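What I Got Wrong About the Runoff

2019-12-09

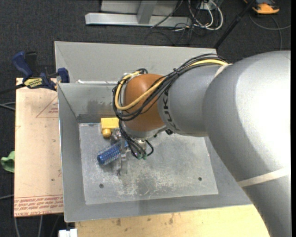
A KUKA arm over a gray metal bin.

I said last month that the county commission runoff would be decided in Halia, where most of the early votes come from. I was wrong, and I want to go back over it while I still have my notes.

Lenka Zeman won by 125 votes. She lost Halia by 50. Her margin came from the two precincts on the Kelmendi side of the river, which hardly turned out in the first round and which I left out of my post completely. A reader pointed that out at the time and I didn't take it seriously enough.

The main issue over there was the bus line. The commission voted in the spring to end the evening route, and both candidates were asked about it at the forum. Her opponent said he would wait for the ridership study. Zeman said she would vote to bring it back and pay for it out of the road reserve. I thought that answer would hurt her with the people who want the reserve left alone, and in Halia it probably did.

I also put too much weight on yard signs. The drive to work takes me down one street, and that street isn't the county.

She gets sworn in after the holidays. The first vote to watch is the budget amendment, and she needs two other commissioners to pass it. I can name one who might go along. I'll be at the work session and will post what I hear.

Recent posts
Who showed up at the candidate forum
Reading the county budget, part 2
The Gornari Road rezoning, again
Early voting hours and where to park

3 comments

pdalton: The evening bus was the only thing anyone on my block talked about. Glad you went back to it.

Marcy K.: Will the work session be streamed or do we have to go in person?

rivernorth: I still think the reserve should be left alone. 125 votes isn't a mandate.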